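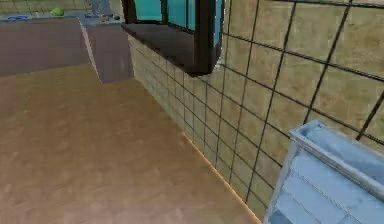
mwk_torque: Before anyone blames the policy, what was the physics timestep on that run? If you're stepping at 2 ms with a stiff arm and a light base, I'd look there first.

Jeferson Evangelista: Default timestep, didn't touch it. To restate the fault from my first thread, which got buried: simulated mobile manipulator, kitchen environment, Huttunen controller stack. The base gets a goal at the counter, turns the wrong way, closes on the tiled wall and keeps pushing. The watchdog should trip when commanded velocity and measured velocity disagree for 400 ms. It never trips. The episode ends on the step limit and gets logged as a normal timeout. I only found it while sorting timeouts by final base pose.

mwk_torque: So there are two faults. Wrong heading, and a watchdog that doesn't fire. Don't debug them together.

Jeferson Evangelista: Agreed. The heading I can live with for now. The watchdog is the one I care about, as the same code goes on the real base in the Flultdale lab.

pallet_jack: Is the wheel velocity coming from the wheel joints or from the base link? If it's the joints, the wheels slip against the floor, the joints report full speed, and the watchdog sees perfect agreement. We had this on a warehouse base. It leaned on a rack upright until the motor driver went into thermal cutoff.

Jeferson Evangelista: Joints. I'll switch it to base link and rerun.

hollis_r: I wouldn't. Base link velocity in sim is ground truth. You don't have that on hardware. You'll get a watchdog that works in sim and does nothing in the lab, and now you'll trust it.

pallet_jack: He needs to confirm the cause first. Ground truth is fine for that.

hollis_r: For diagnosis, yes. People leave the diagnostic version in.

Jeferson Evangelista: Reran seed 732 with base link velocity. Watchdog trips as soon as the 400 ms window is up. Same seed with joint velocity, no trip. So it's wheel slip.

mwk_torque: What's the floor friction set to? If it's too low, you get slip in sim that you'd never see on a real floor. The real base would stall, the current would climb and the driver would fault. In that case the watchdog isn't the problem, the material is.

hollis_r: Disagree. Real floors get dusty and real wheels wear. A watchdog that depends on good traction is a bad watchdog whatever the friction value is.

mwk_torque: I didn't say leave it. I said he may be chasing a rate of failure that the sim made up.

Jeferson Evangelista: The friction value came with the Grilano scene pack. I'll raise it and report back. For hardware I'm leaning toward wheel odometry compared against the IMU, plus a motor current limit.

pallet_jack: The IMU won't help much at constant low speed. Acceleration is near zero whether you're cruising or stuck. Lidar scan matching is better if you have it. Current limit yes, but set it from a measured stall, not the data sheet.

hollis_r: And a bumper. A contact switch wired to the safety input doesn't care what the odometry thinks.

Jeferson Evangelista: The base has a bumper. The arm overhangs it when it's extended, so the arm can touch a wall before the bumper does. No contact sensing on the links.

hollis_r: Then don't drive with the arm extended. Make stow a precondition for any base motion and enforce it below the planner.

Jeferson Evangelista: Update. Raised the friction and ran 2,000 episodes. Wall contacts still happen, but most of them now stall and the joint-based watchdog catches those. The rest still slip, mainly when the base meets the wall at a shallow angle and slides along it. So mwk_torque was right about the rate and hollis_r was right about the design. Stow interlock is in. Scan matching is next. The heading fault looks like a sign error in the goal frame, which I'll put in a separate thread.

mwk_torque: Log wall contact as its own termination reason while you're in there – otherwise the next one goes into the timeout pile too.

Related threads
Wornow wheel driver: stall current readings too low
Goal frame flipped after scene import
Huttunen stack: where to put a stow interlock
Scan matching in narrow rooms
Safety input debounce settings

Last updated 2nd March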